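3.2 Showing the task: by hand and from the desk

We collected all of our demonstrations at a single table, and we would like to spend a little time on how that went, because the way a person shows a task to an arm shapes nearly everything the arm later learns from it. Each task was a small piece of kitchen tidying with toy food and ordinary kitchenware, given to the demonstrator as one spoken sentence, such as "put the strawberry on the plate." In the first style, which we call hand guiding, the demonstrator takes hold of the arm and walks it through the motion. In the second, remote guiding, the same person sits at a desk and moves a small hand controller, and the arm follows. We asked every demonstrator to learn both styles, and to practice on Monday before any recording was kept.
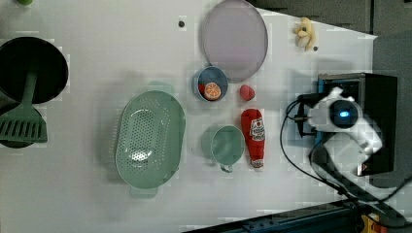
Shahnaz Sultana remarked after her practice session that hand guiding felt like teaching a child to hold a pencil, and that she trusted her own wrist far more than she trusted the controller; she also told us that her shoulder got tired well before her patience did. We heard much the same from others, and we took it seriously. Sessions were shortened, and demonstrators were free to stop whenever they liked and come back after a cup of tea.

Altogether we recorded 2000 demonstrations and kept 1451 of them for training. The rest were set aside by Lutfa Hettiarachchi and Asanka Munshi, who watched every recording separately and then talked over the ones on which they disagreed. A demonstration was dropped if the wrong item was picked up, if the arm was stopped partway, or if the demonstrator asked us to throw it out, and we are glad to say that people were quite frank about asking. Small hesitations were kept. We had worried about them at first, but a short pause above a cup or a bottle usually meant that the person was lining up the fingers with some care, and we wanted the arm to have a chance to learn that care too.

The table held rather more than any one task called for, and items were moved to new places between recordings so that the arm could not simply memorize a path (Figure 2).

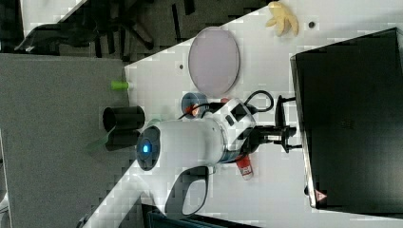 Figure 2. The arm over the work table, gripper open, with the plate, the banana peel and the small bottle nearby.

Remote guiding took longer to learn, and almost everyone began by closing the gripper too early. Our software, Handent, slows the arm as the fingers near the table, and this helped newcomers a good deal, though Ferhat Kırmızıgül found it fussy and worked with it turned off after his first 7 sessions. Recordings of both styles were stored in the same form, with the joint positions, the gripper opening and the spoken sentence side by side, and the style was noted so that the two could be compared in Section 4.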